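Print this page | E-mail this page

Home | Rooms | Gallery | Cards | Hours | Contact

Gallery: The Front Room at Mirar

January 31, 2026

Mirar has used the front room of the Lumbantobing building as its card desk and general work area since May. The pictures on this page cover the desk, the card reader, one of the boxes we keep on the floor, and, in the last one, a corner of the yellow floor tape. Notes on each follow the pictures.

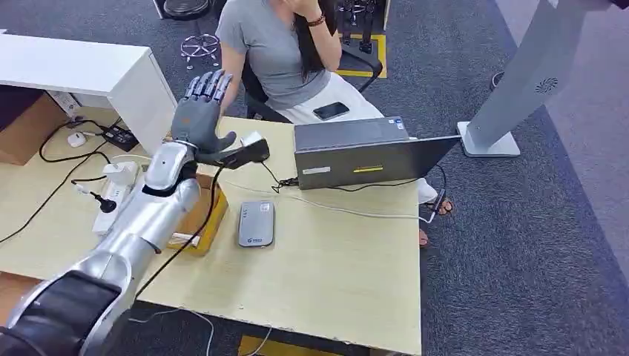
The light wood desk, with the gray laptop open and its cables run across the top.

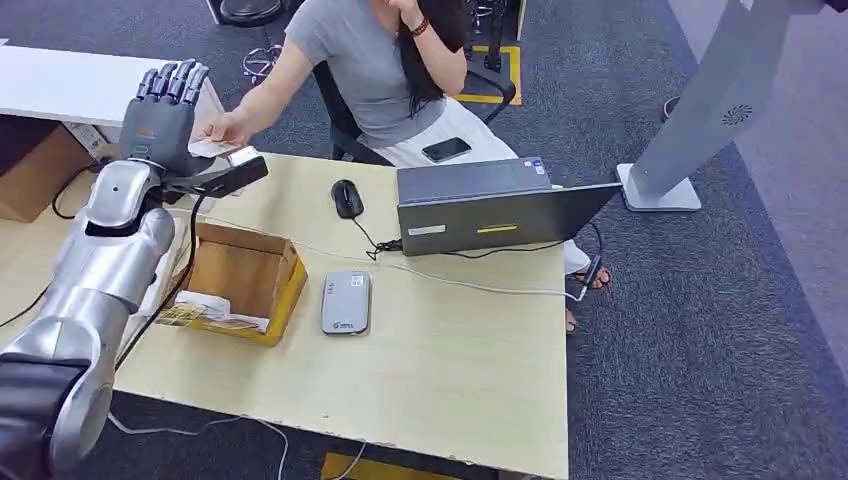
A card held out to the reader across the desk.
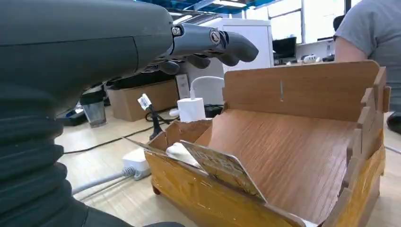 Open box with shiny tape along the front wall, near the white power strip.

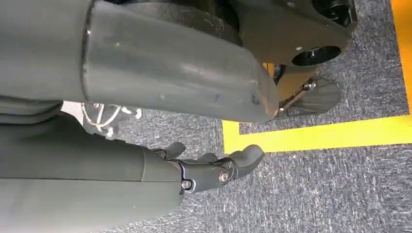 The desk

The desk came from the old Mirar office on Dorkia Street. It was bought for sorting mail and is deeper than a normal office desk, so two people can use it from opposite sides. We looked at a counter with a built-in shelf and decided against it. A counter would have meant standing all day, and most card work goes on long enough that people want a chair.

The laptop is the only computer in the front room that holds the card list. It stays on the desk during open hours and is locked in the back office at night. The stickers on the lid are from different years. Please leave them on, as one carries the inventory number and we are never sure which until we look it up.

A wired mouse is kept with it. We had two wireless ones and both went missing within a month.

Cables are the weak point of this setup. The desk has no cable tray, and everything that needs power has to cross the top or go over the edge. We plan to fit a tray under the back edge in May – the parts are here already, but the screws supplied were too long for the desktop and would have come through.

Cards and the reader

The handheld reader replaced a flat one that sat on the desk. The flat one took up space, and people put their coffee on it. The new one is on a cable that is long enough to reach either side of the desk.

To have a card read, hold it flat and close to the head of the reader and keep it still. If it does not read, turn the card over and try again. Cards kept in a phone case next to a bank card often fail the first time and work once they are taken out.

There are 3597 cards on the list at present. Over 50 of these have never been picked up and are in the drawer in the back office, filed by last name. A card that has not been used for two years is taken off the list, and the holder gets a letter first.

Replacement cards are made once a week by Weltov and arrive by mail. Allow ten days. The charge for a replacement is $25, and there is no charge for a card that has worn out, provided you bring the old one in.

Boxes

Boxes in the front room are a mix of bought and homemade. The ones with slotted side panels come apart and can be stored flat. They are not very strong along the front, where people lift them, so we go over that wall with packing tape when it starts to give. The tape does not look like much but it adds a year or so.

They hold whatever has not found a place yet: printed cards, cloths, sponges, spare labels, adapters. Each box is gone through at the end of the month. Anything with a name on it goes to the back office and the rest is put away or thrown out.

If you find a box with a torn flap, fold the flap in and tape it down. Please do not cut it off, as the corner then opens up. Extra tape is on the shelf by the door, second from the top, along with the dispenser and the good scissors. The other scissors are for paper only.

Floor and tape

The yellow tape follows the floor plan that is pinned up beside the door. We first tried chalk, which lasted two days, and then masking tape, which left glue behind when it came up. The tape now in use is vinyl floor tape, 50 millimeters wide. It takes two people to lay a straight run, one to hold the roll and one to press it down. We used 63 meters for the whole plan, including one line that had to be pulled up and done again after the desk was moved.

Corners are where it lifts first. Overlapping the two strips and trimming them with a knife has worked better than butting the ends together. Mop along the tape and not across it.

Power strips stay on the floor for now and should not be plugged into each other. There are two wall outlets on the window side that are easy to miss, as they sit low and behind the radiator.

Using the room

The front room is open to card holders during normal hours. Groups that need the desk or the floor for more than an hour should put their name in the book, which hangs on a hook inside the back office door. Laptops of your own are fine. Leave the desk as you found it and push the chair back in.

More pictures of the back office and the shelves will be added when the painting there is finished.

Print this page | E-mail this page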